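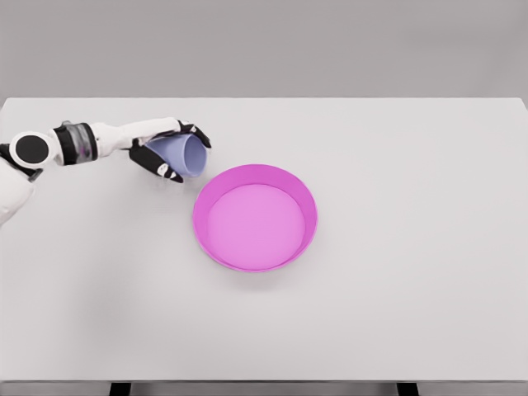

Budget for a first arm and hand – what should I leave room for?

Posted by Landetti

I run a small workshop and have been asked to plan for one robot arm with a hand on the end. The job is simple handling of tableware: pick up a cup, tip it towards a bowl, put it down, repeat. We have 2000 pounds this year and possibly the same again next year, but I wouldn't count on it.

So far I have a quote of 209 for a plain table and nothing firm for the rest. Should I put most of the money into the hand and accept a basic arm, or the other way round? Is it worth paying for simulation time before ordering? The order has to go in by September.

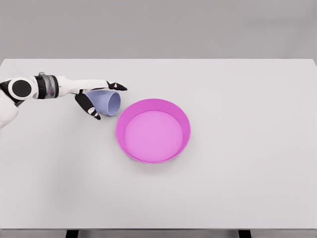 Forkadport

Simulate first. Model your table, a cup and a bowl at their real sizes, then put in the arm you are thinking of buying. Cups on their side are a good test. The fingers need room above and below, and you will soon see whether the thumb wants to be where the table is. A cup standing upright tells you much less.

On the split, I would spend on the hand last. Reach and payload are fixed once you buy the arm, but a hand can usually be swapped if the mounting suits. Check the mounting pattern before you pay a deposit. Ask what the payload is with the hand fitted, as sellers tend to quote the bare arm.

Keep 30 per cent back. Ours went on cables, a power supply, a stop button and a stiffer table. I'd query that table quote too – a light one will move when the arm does.

Brunet

2000 won't get you a new arm and a fingered hand that are any good. Look at used or hire. We hired for 2 months and sent it back, no regrets. Does your job need fingers at all? A two-jaw gripper will hold a cup.

Flodier

Agree with hiring. Get the delivery charge in writing, both ways.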